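Chapter 7
Sorting, Matching and Putting Back

Every nursery cupboard holds at least one number board, and every number board is missing something. The inventory kept at the Osolness playgroup in September listed 107 loose pieces for boards that ought to have had more, and one of the pieces turned out to belong to a cheese set. This chapter is concerned with what a child learns from such objects, and with what the adult learns while kneeling to look under the radiator.

A board with numbers and shapes asks several things at once. The child must tell a 6 from a 9, see that a diamond is a square with ambitions, and accept that a heart will not go where a star goes, however firmly it is pushed. Loose pieces make the job harder. A fish, a cube and a rubber duck all have some claim on a small person's attention, and the duck usually wins. 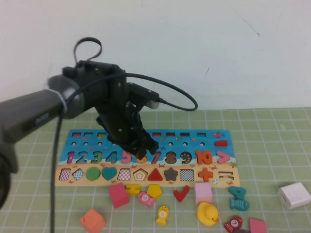 Hui-mei Su would take the duck away. Her view, put to us at some length, is that a three-year-old given ten numerals and a bath toy has been given a bath toy, and that the plus sign can wait until there is something to add. Rosalía Villanueva disagrees, and has gone on disagreeing by post.

We side with neither, though we have bought more ducks. In section 7.1 we look at matching by shape alone, which most children manage before they can name the shapes. Section 7.2 turns to numerals and their order. Section 7.3 deals with tidying up - a form of sorting that adults admire and children regard as the end of the game.

Before you read on, empty a board of your own on to a table and put it back with your eyes shut. Note which piece you swore at.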